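4 Vorratshaltung einrichten und Bestand erfassen

Dieses Kapitel gehört zum Einrichtungsleitfaden für die Bestandsverwaltung Movell, Stand April 2021. Es setzt voraus, dass die App installiert ist und die Basisstation im WLAN hängt. Wer das noch nicht geschafft hat, liest bitte zuerst Kapitel 2 und lässt sich von der Angabe »Einrichtung in wenigen Minuten« auf der Verpackung nicht beirren.

4.1 Lagerorte anlegen

Movell schlägt beim ersten Start 21 Lagerorte vor, darunter Weinkeller und Gewürzschublade. Für eine normale Teeküche oder einen kleinen Vereinsraum braucht man davon vielleicht drei. Jeder weitere Lagerort will später gepflegt werden, und daran scheitern erfahrungsgemäß die meisten Bestandslisten.

1. Öffnen Sie »Einstellungen« und tippen Sie auf »Lagerorte«.
2. Löschen Sie alle Vorschläge, die Sie nicht innerhalb der nächsten Woche benutzen werden. Die Sammellöschung steht zwar im Menü, übersieht aber Lagerorte mit Umlaut im Namen. Diese einzeln entfernen.
3. Benennen Sie die verbleibenden Lagerorte so, wie man sie im Haus ohnehin nennt. »Regal Flur« findet jeder, »Zone A2« bald keiner mehr.
4. Tippen Sie auf »Sichern«. Die Schaltfläche »Fertig« daneben verwirft die Änderungen ohne Rückfrage.

Hinweis: Die Lagerort-Symbole haben keine Funktion. Man kann sie getrost so lassen.

4.2 Behälter vorbereiten

Lokerholm empfiehlt für Movell die hauseigenen Stapelboxen mit eingelassenem Etikettenfeld. Technisch nötig sind sie nicht. Die Etiketten haften auf jeder glatten, fettfreien Fläche, also auch auf den Behältern, die schon vorhanden sind.

1. Leeren Sie den Behälter und wischen Sie ihn mit einem feuchten Tuch aus. Gut trocknen lassen.
2. Kleben Sie das Etikett außen auf eine gerade Fläche. Über eine Kante geklebt, wird der Code nicht mehr gelesen, auch wenn die App das Gegenteil behauptet.
3. Scannen Sie das Etikett und ordnen Sie es einem Lagerort zu.

Achtung: Etiketten nicht auf Innenflächen kleben, die mit unverpackten Lebensmitteln in Berührung kommen. Der Kleber ist laut Beiblatt »unbedenklich«. Wofür genau, steht dort nicht.

4.3 Kleinteilige Ware erfassen

Einzeln verpackte Süßigkeiten, Teebeutel und Portionspackungen sind der Punkt, an dem die Verwaltung gern mehr Arbeit macht, als sie spart. Movell kennt dafür die Erfassung nach Stück und die Erfassung nach Füllstand. Die Werbung zeigt immer die erste. Wir raten zur zweiten. 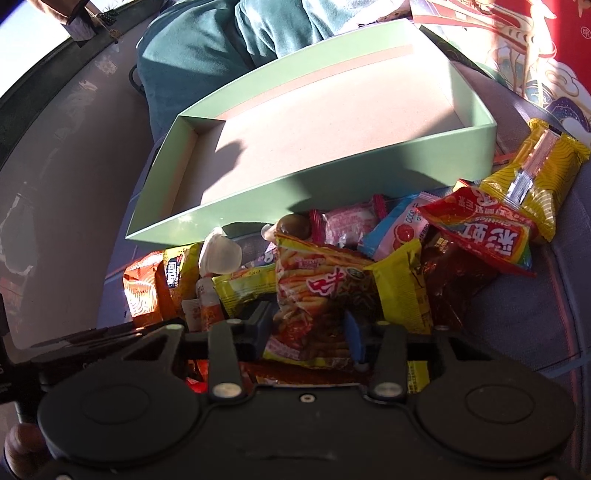

Zum Umstellen gehen Sie so vor:

1. Wählen Sie den Behälter in der Übersicht aus und halten Sie den Eintrag gedrückt.
2. Wechseln Sie unter »Erfassung« von »Stück« auf »Füllstand«.
3. Legen Sie die Stufen fest. Voreingestellt sind zehn. Mit »voll«, »halb« und »nachkaufen« kommt man weiter.
4. Schalten Sie die automatische Schätzung aus. Sie rechnet aus alten Einkäufen einen Verbrauch hoch und meldet nach den Ferien zuverlässig leere Behälter, die noch voll sind.

Hinweis: Beim Umstellen gehen die bisherigen Stückzahlen verloren. Wer sie behalten möchte, exportiert die Liste vorher über »Daten -- Sichern als Tabelle«.

4.4 Haltbarkeit

Das Datum muss von Hand eingegeben werden. Die Texterkennung ist zwar vorhanden, verwechselt auf glänzender Folie aber häufig 3 und 8. Bei gemischter Ware in einem Behälter tragen Sie immer das früheste Datum ein. Die Option »Durchschnitt bilden« sollten Sie meiden -- ein durchschnittliches Haltbarkeitsdatum nützt beim Aussortieren wenig.

Vorsicht: Movell erinnert nur, wenn das Telefon mit der Basisstation verbunden war. Verlassen Sie sich bei Milchprodukten und Kühlware nicht auf die Meldung.

4.5 Grenzen des Systems

Die Basisstation speichert mehr als 2.000 Einträge, so jedenfalls das Datenblatt. In unserem Gerät wurde die Suche ab 44 Behältern spürbar zäh. Abhilfe schafft es, leere Einträge zu löschen und danach die Station neu zu starten (Taste auf der Rückseite gedrückt halten, bis die Leuchte erlischt).

Ältere Listen aus Statley lassen sich einlesen, sofern sie als Tabelle mit Semikolon vorliegen. Das Format von Cortés wird nur teilweise unterstützt: Namen und Mengen kommen an, Haltbarkeitsdaten nicht. Prüfen Sie nach dem Import jeden Lagerort einzeln, bevor Sie die alte Datei löschen.

Weiter mit Kapitel 5, Einkaufslisten und Freigaben.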